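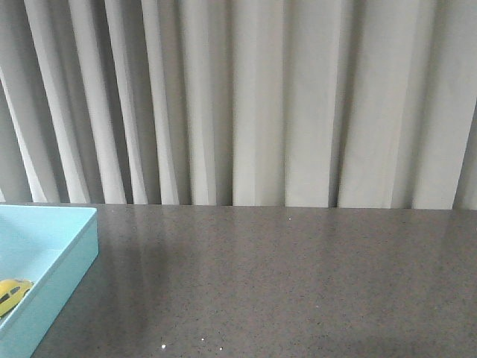 pale curtain, gray speckled top

22/05/2019

Ok so quick one, bus in a bit. People keep asking how the no-phone-in-the-evening thing is going. Started in March. Mixed! Mostly good. Sleep is better, temper is better, I am reading again, and my sister thinks I'm mad at her.

The rule was phone goes in the kitchen drawer at eight and stays there till breakfast. Simple. Except my alarm is on my phone. Was on my phone. Bought a clock radio from the thrift place on the Brisgate road, two dollars, the numbers glow green and it only gets the one station, which plays accordion at six in the morning. You do get up though.

First week was bad. Kept patting my pocket. Stood in the hall one night with no idea what I'd walked out there for and it was to look up how old some actor was. Never did find out.

Second week I got bored enough to finish the Norkstead library book I'd renewed so many times the lady at the desk stopped asking. 343 pages, a family saga with boats in it. Not great until the uncle shows up, then very good. Page 136 if you want to skip ahead, I won't tell. Now I'm on the follow up, which has less uncle. Disapointed so far.

Things I missed: nothing much. One birthday (sorry Jo). A big long argument in the street group over bins, 69 messages, all sorted out by the time I saw it. Read the whole lot over toast and it was better than the accordion.

Harder bit is other people. Recep Karabulut from work sends me things at ten at night, not urgent, just things, a song or a photo of his dinner, and I felt rude leaving them. So I told him. He said fine, and now he saves them up and I get the lot on my break. Nicer really. His lentil soup looks better at noon anyway.

My sister less fine with it. She rings late, always has, kids down and dishes done. So there's an exception now, house phone, which we still have, and which makes the most awful noise. Jakab next door can hear it thru the wall. He's been decent about it.

Cheated twice. Once was the storm, wanted to know if the Skirard bridge was shut. Once was just cheating, watched a man restore an old waffle iron till past midnight. No regrets but very tired next day.

Going to keep on thru the summer and see. Might move it to nine when the evenings are lighter, might not. If anybody has a tip for a clock radio stuck on one station, leave a comment, I've tried wiggling the dial and teh dial came off.

Right, bus. More when I've finished the book.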